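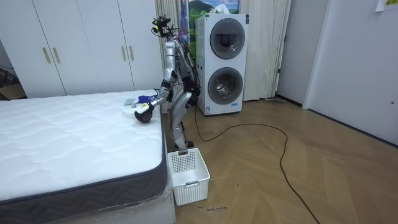

Dirnham Guest House – Room Safety Walk-Through, with Comments
Property: Plidthorpe Road annexe, upstairs and down
Walked by: Maëlys Collet
Read over by: Timothée Vasseur
Date of walk: 11 Jun 2023

Hello all, and thank you for putting up with me and my clipboard again. The short version is that the annexe is in good shape, and most of what follows is small stuff. I've marked each item OK, FIX or WATCH and put my comments under it, because a bare tick never told me much when I was the one cleaning the rooms. Please read the whole thing with a cup of tea if you can manage it.

1. Smoke alarms – OK
Tested every one with the button, bedrooms and hallway both. The one at the top of the stairs is a bit shy and wants a good firm press, so use the end of the broom handle and lean on it. The batteries get changed in September, as always, whether they need it or not.

2. Exits and keys – FIX
The back door opens freely from inside, which is the main thing. The side door sticks in humid weather and took my shoulder to shift it. Timothée is going to plane the top edge and give it a coat of paint. Until then, please don't put anyone with a walker or a pram in the room nearest that door.
The key hook in the front hall was bare when I arrived. Whoever has the spare set, it has a blue tag and I would love it back!

3. Dryer vents and lint – FIX
I know I go on about lint. I'm going to go on about it some more. Lint screen to be cleaned after every single load, towels especially. The vent hose in the downstairs laundry had a kink behind the machine where it had been shoved too close to the wall, and I pulled out enough fluff to stuff a cushion. The hose is straight again now. Please leave a hand's width behind the dryer when you sweep in there, and never set a load going and then head out to the shops.
Outside flap: moving nicely, no nests this year.

4. Washer hoses and taps – WATCH
No drips at any of the connections. The hot side downstairs has a little green crust on the fitting, so I wiped it clean and we'll see if it comes back. Run a dry tissue around it when you change over the loads and tell me if it picks anything up.

5. Hot water – OK
The kitchen tap was running hotter than I like for families with little ones, so Timothée turned the heater down a notch while I stood there with the thermometer. Happy with it now. If a guest complains the shower has gone lukewarm, have them wait 15 minutes before you touch the dial, and check whether someone has the dishwasher on.

6. Floors and rugs – FIX
The small rug in Room 22 has lost its grip underneath and skates beautifully. I've rolled it up and put it in the linen cupboard until we get new backing. The floors themselves are sound, no lifted edges that I could find with my socks on (and I did try, up and down each room like a child on a rink).
Laundry baskets go back to the cupboard once the beds are made up, please. They're very easy to walk into with your arms full of doonas.

7. Beds and mattresses – OK
Turned up the corners and checked the seams, nothing living in there but us. The bed in Room 23 has one slat that creaks but isn't cracked. Two people to flip any mattress, every time, even if you're running behind. My back still remembers last winter.

8. Cords and power boards – WATCH
One heater was plugged into a power board beside a kettle. I've moved it to the wall. Heaters go in the wall and nowhere else, and I'd be grateful if you would look behind the bedside tables for phone chargers left by guests, as the cheap ones get quite warm.

9. Stairs and handrails – FIX
The lower bracket is loose again. Timothée says the plaster behind it has had enough and he'll move the fixing over to the stud. The parts are coming from Mercado, and he has put aside $300 for this and the side door together.

10. First aid box – OK
Topped up the plasters and the burn gel. The scissors have been returned, thank you to whoever that was.

I'll come back to the FIX items once the handrail is in, and then I'm off to do the Cevville house, so leave any notes for me on the pad by the fridge.

Warmly,
Maëlys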